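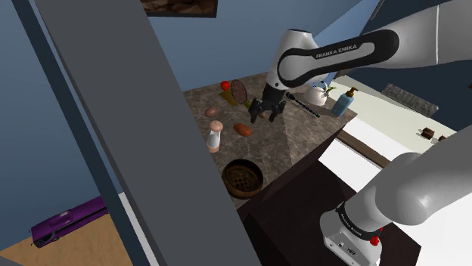 Robot arm above a kitchen countertop with small items on it.

Search this site Enter keywords Go

Tannous Press to Publish New Picture Book Series by Yulan Lu

Tannous Press announced today that it has acquired world English rights to three picture books by author and illustrator Yulan Lu. The first title, The Ferry to Burus, will be released in October in hardcover and e-book editions.

The series follows a family of otters who run a ferry between two river towns and must deal with late passengers, lost luggage, and one very stubborn goose. Each book runs 36 pages and is intended for readers ages four to seven.

"Yulan Lu writes for children who like to hear a story again the moment it ends," said Nigel Crabtree, publisher of Tannous Press. "We are pleased to bring her work to families, schools, and public libraries."

The Ferry to Burus was chosen from 237 manuscripts received during the company's last open reading period. Li-hua Wan, senior editor, acquired the series and will edit all three volumes. Design will be handled by Mervyn Whitlock.

Advance copies will be offered to school and public librarians on request. A reading guide — prepared by children's librarian Oluwaseun Ekpo — will be free to download when the book goes on sale.

The second title, Goose on Board, is in production. A release date for the third book will be announced later.

Review copies and interview requests: Publicity Department, Tannous Press, extension 3787.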